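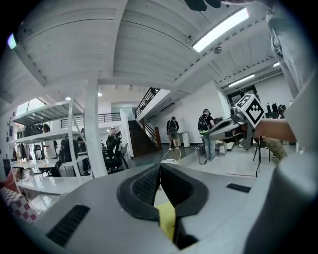
Eglė Hunt wrote in under my last post to ask why anyone would bother collecting demonstrations with a gripper you hold in your hand, when perfectly good robot arms exist and will sit still for it. Wouldn't the policy learn to imitate a person's wrist, she wanted to know, and then be handed an arm that doesn't have one?

Yes, Eglė. It would, and it did, and I have lost most of January to it.

The short version of the argument for handheld grippers is that arms are slow to drive. On our old teleop setup, Hamidreza Kermani, easily the most patient man on the project, could get through 20 decent demonstrations before lunch. With the handheld he gets 100, and still has opinions left over about lunch. You also get to work in ordinary rooms with ordinary mess in them, racket and all, and the mess is half the point. A policy raised on a clean bench tends to fall to pieces when somebody moves a chair.

The pose problem is where my winter went. A wide view of the room gives you a lot of ceiling and furniture to track against, and the fiducial cube gives you a reference you can trust when the ceiling lets you down. We had been using the cube at the start of a session and then politely ignoring it. Shahla Soltani suggested checking against it every time it came into view, which I said was overkill. I would like that remark struck from the record.

With the check in place, the wandering trajectories mostly stopped wandering. The ones that still drift are easy to spot and we throw them out, which hurts less than training on them.

Now for Eglė's wrist. People twist. Give someone a gripper and ask for a simple pick, and they will come in from an angle no arm on our bench can reach without hitting its own elbow. We tried 2 fixes. The first was to filter afterward: replay every path on a model of the arm and drop whatever it can't do. That works, but you end up deleting your most fluent people. Amirhossein Safavi, who is very quick, lost so many takes that he began to take it personally.

The second was to have the handheld buzz when you leave the arm's reach. Everyone hated it, and everyone's data got better. Ghazal Shokri now moves so carefully that she looks like a robot being driven by another robot, and her takes are the best we have.

So the plan for February is to keep the buzz, keep the filter for whatever slips by, and run the policy on the second arm, the one with the shorter reach. I expect it to go badly at first – the first arm did, and it had the advantage of being bolted down straight. If I get a plot worth showing I'll post it, axis labels included this time.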